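Clivon Grounds Standard
External Walkways and Hard Paving: Inspection Checklist with Comments
Site: Ornance
Inspection date: 28th August
Next routine inspection: October
Status: issued for action

Scope

This checklist covers pedestrian paving, kerbs, steps, ramps, drainage covers and handrails within the Ornance boundary. Car park surfacing and the service yard are on a separate sheet. Lighting columns are included only where the base affects the walking surface.

Items are marked as follows.

S: satisfactory
M: monitor, record again at the next inspection
R: repair required
X: close off until made safe
N/A: not applicable at this site

Priority is given for R and X items only. P1 is to be made safe on the day. P2 is to be completed before the October inspection. P3 is to be included in the next planned works order.

Equipment used: straightedge, steel rule, feeler wedge, spirit level, marking chalk, hammer for sounding. The level was checked by reversing it on a flat surface before use.

Section A. Before starting

A1. Previous checklist available and read. S
Comment: The previous sheet was complete except for the drainage section, where three results had been left blank. They are treated as not inspected.

A2. Outstanding repairs carried forward. S
Comment: Two items carried forward, see B6 and E4.

A3. Drawing matches the site. M
Comment: The drawing still shows the old gate position at the north end. Drawing 111 should be revised before the next works order is issued, as the Garrido quantities are taken from it.

A4. Access arrangements confirmed. S

Section B. Concrete slab paving

Concrete paving moves for several ordinary reasons: settlement of the sub-base, washout of fines below a failed joint, root growth, and vehicle loading on a path not built for it. The inspection records the effect first. A cause is entered only where there is evidence for it.

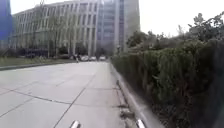

Steps between adjoining slabs are the most frequent source of trips on level paving and are measured at every joint on the walking line. The straightedge is laid on the higher slab and the wedge is entered under its free end. Readings are taken at both ends of the joint and at the middle, and the highest of the three is entered. Where a joint runs diagonally over the path, as the dark one does here between the large rectangular slabs, a pedestrian or a wheel meets it at an angle, so the reading is taken square to the joint and also along the direction of travel. Both figures are kept. Cracks are measured in the same way if there is any difference in level across them.

B1. Steps between slabs. M
Comment: No reading at or above the Clivon repair limit. The highest reading is on the east path and has been chalked at both ends. Measure the same joint in October.

B2. Joint width and condition of filler. R, P3
Comment: Filler missing or shrunk on parts of the east path. Rake out, clean and reseal. Do not fill over old material. Trulum joint compound is held in the store, but check the date on the tub; one has already been opened.

B3. Cracking. M
Comment: Fine cracks only. None sounded hollow when tapped. A crack is to be moved from M to R if it opens at the surface, if the edges begin to spall, or if one side drops.

B4. Surface texture. S
Comment: Judged by eye and by hand. Visual judgement is of limited use for slip resistance and the result should be read with that in mind. If a slip is reported, a pendulum test is to be arranged in place of a repeat visual check.

B5. Spalling and surface loss. S

B6. Patch repairs. R, P2
Comment: Carried forward. The patch beside the meter cupboard has debonded along one edge. The previous repair was feathered to nothing at the perimeter, which will not hold. Saw-cut a square edge, break out to sound material, prime and refill. Payment for the earlier patch is to be queried with Garrido.

B7. Standing water. M
Comment: Cannot be assessed in dry conditions. Levels suggest a shallow hollow near the bicycle stands. Revisit within an hour of steady rain and chalk the outline.

B8. Growth in joints. R, P3
Comment: Moss in the shaded length behind the boiler house. Remove by hand or stiff brush. A pressure washer is not to be used on joints that are already losing filler.

Section C. Kerbs and edges

C1. Line and level. S
Comment: Sighted from both ends. No unit out of line by more than the tolerance.

C2. Kerbs secure. S
Comment: Each unit tested by foot pressure at the ends. No movement.

C3. Damage to exposed face. M
Comment: Scuffing at the turning point by the service yard. Probably wheels. The loss is shallow and no sharp edge remains.

C4. Dropped kerbs flush with carriageway. R, P2
Comment: The upstand at the south crossing exceeds the figure in the standard. A wheelchair user would notice it and a small front castor may stop against it. Relay the centre unit and check that water still runs to the gully afterwards.

C5. Edge support to flexible paving. N/A

C6. Soil level behind kerb. R, P3
Comment: Soil and mulch stand above the kerb along the planting bed and wash over it in rain. Reduce the bed level. Sweeping alone has been tried and the material returns.

Section D. Steps and ramps

D1. Riser heights consistent. S
Comment: Measured at both sides of each flight. Variation within tolerance.

D2. Nosings fixed and visible. R, P1
Comment: One nosing loose at the top of the west steps. Screwed down on the day with longer fixings. The original plugs had pulled. Permanent repair to follow under P2; the entry is to stay open until that is done.

D3. Handrails secure. S
Comment: Load applied by hand in both directions at each post. No movement at the base plates.

D4. Handrail surface. M
Comment: Coating worn at the lower bend. No burrs.

D5. Ramp gradient. S
Comment: Checked with the level on a 500 mm base. A short base picks up local unevenness, so the readings were repeated at the top, middle and foot.

D6. Landings clear. R, P1
Comment: A delivery cage had been left on the upper landing. Removed during the inspection. The same obstruction appears on the previous sheet. A sign is unlikely to cure this. Suggest that a marked bay is provided inside the yard gate.

D7. Tactile paving. S
Comment: Present and sound at the head of the steps. Correct pattern for its use.

Section E. Drainage covers and ironwork

E1. Covers present and seated. S
Comment: All walked on at each corner. One rocks slightly but does not lift. Grit was cleaned from the seating and the movement reduced.

E2. Covers level with surface. S

E3. Grating slots. R, P2
Comment: The channel grating by the main entrance has been refitted with its slots parallel to the direction of travel. Lift and turn. If the section will not turn, replace it with the cross-slot type.

E4. Gullies clear. R, P2
Comment: Carried forward. The gully at the foot of the ramp is nearly full of silt. Empty the pot and flush through to the next chamber. The contractor's ticket states that this was done, but gives no gully reference, and it may relate to a different one. All future tickets are to carry the reference from the drawing.

E5. Inspection chambers. N/A
Comment: Not lifted. Covered by the drainage contract.

Section F. Planting and obstructions

F1. Clear width. S
Comment: Measured at the narrowest point, between the noticeboard post and the wall.

F2. Headroom. R, P3
Comment: Lower branches over the north path are coming down with the weight of leaf. Prune outside the nesting season.

F3. Roots. M
Comment: Slight lift to the block paving beside the lime tree. Do not cut roots without advice. Relaying the blocks on a deeper bed is the usual remedy and can wait.

F4. Bins, signs and furniture. S

F5. Leaf fall arrangements. M
Comment: The sweeping schedule starts in October. Steps and ramps should be taken first in each round. The current schedule leaves them until last.

Section G. Winter provision

G1. Grit bins stocked. R, P2
Comment: The west bin is low and the contents have caked. Break up and top up. The lid hinge is sound.

G2. Gritting route agreed. M
Comment: The route omits the path to the meter cupboard, which is used by outside staff. Add it.

G3. Outside taps isolated. N/A
Comment: Out of season. To be checked at the October inspection.

General comments

The P1 items, D2 and D6, were dealt with on the day. No item required closure.

Carried-forward items should not pass through another inspection without a works order number against them. B6 and E4 now have priority over any new P2 work.

Readings for section B are to be written in the joint register as well as on this sheet. Chalk will not survive until October, so the chalked positions have been fixed by measurement from the nearest permanent feature and the offsets entered beside each reading.

Two minor changes to the form are requested. B7 should have a separate box for the weather in the preceding day. E3 should ask for the direction of the slots, as the present wording asks only whether the grating is in place, and a wrongly turned grating would pass.

Distribution: site file, works desk, Garrido (sections B, C and E only)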